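Ornmont Open Day, or How I Spent My Whole Afternoon in a Bakery Building

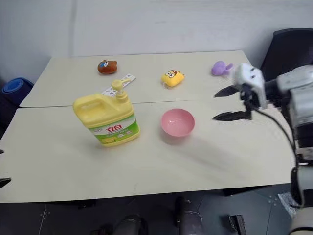 Plush toys, dish soap and a pink bowl on the white tables.

So I finally made it to the open day at the old Ornmont building! I've walked past it for years on the way to the bus and never once seen the doors open. It used to be a commercial bakery called Filali (the painted name is still up on the brick, just very faded), and now it's rented out floor by floor.

I got there a little after 2, which was a mistake, as the line for the oven room was already down the stairs. Worth it though! The big ovens are still in place, and the sign says they turned out some 862 loaves on a normal night. They let us pull one of the doors and wow, it's heavy. The whole room still smells faintly of toast, or maybe I was just hungry.

Upstairs is Gritora, a letterpress shop, and I could have stayed there until closing. I printed two cards, one crooked, and bought a pack of five more that were done by people who know how. Flirow has the top floor and sells secondhand fabric by the pound. I came home with a green corduroy I have no plans for.

The coffee was weak and the elevator was out, so wear decent shoes if you go. Parking is hopeless too, take the bus. They're doing it again in December with the oven room on timed tickets, and I want to get there early enough to see the flour loft, which was full both times I tried.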